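Senwood Home
@senwoodhome
Thread on colored plastic dishes

1/
Every October someone tells me the secret to a calm kitchen is giving each person a color. Blue for one kid, green for the other, pink for whoever yells first. I have now lived with this idea long enough to have doubts.

2/
The pitch, as I got it from Yu-ting Ho: one color per person, one cup and one bowl each, everybody washes their own. No arguments over whose cup is on the piano. She runs it in a house with two adults and no children. I'd like that noted.

3/
Mandla Botha sells the same idea with a chart. Twelve pieces, a hook for each towel, a shelf with tape on it. I asked how the chart was doing in week three. He changed the subject to towels.

4/
What goes wrong is the green. Green always multiplies. You buy one, a neighbor returns one that was never yours, and soon green belongs to the whole street. Meanwhile there's a single blue one and it gets defended like a castle.

5/
Cups on a green cloth, and you can see the trouble with a mixed set. A blue one upside down, a lime one by the corner, an orange-red one on its side near the edge. 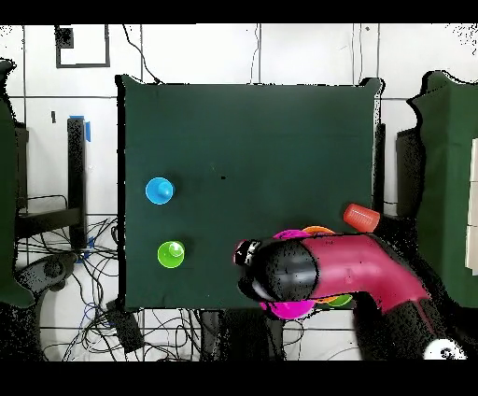
Do cups in different colors have to be stacked by color?
Any order works if they're the same shape and size. Sorting by color only helps when each color belongs to a person, and then you want separate stacks anyway.

6/
The stacking is where I lose faith in the whole category. Nest a few cups and all you get to see of most of them is a thin rim. So much for finding yours at a glance. You end up pulling the stack apart, and there goes the tidy shelf.

7/
The Clondow catalog says its cups "separate with a touch." Mine separate with a knife handle and some language. Wet plastic inside wet plastic makes a very good seal. Let them dry first, all the way, whatever the catalog says.

8/
Then there are bowls. Bowls are worse, as wide shallow ones eat a table. I was told a small square table is plenty for a family set. Put the big ones down first and see how much cloth you have left for elbows.

9/
Large bowls in light blue, magenta and orange, with small cups fitted in where they can. The magenta one already hangs a little over the edge of the cloth. And look at the cups – one light blue, the rest lime green. I rest my case about green.
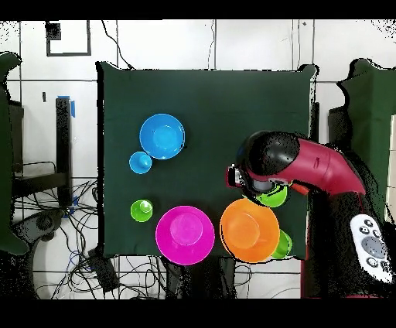 What I'd do instead

10/
Buy one color. Any color. If people need to know whose is whose, put a dot of nail polish on the base. It lasted 200 washes at my place before I had to touch it up, and yes, I kept a tally on the fridge.

11/
Store bowls low and cups high, never cups inside bowls. It looks clever in the Chauke store display in Pevomcombe. At home somebody grabs the bowl and the cups go across the floor.

12/
If you already own the rainbow, fine, keep it. Use it for snacks and paint water. Just don't let anyone hand you a chart.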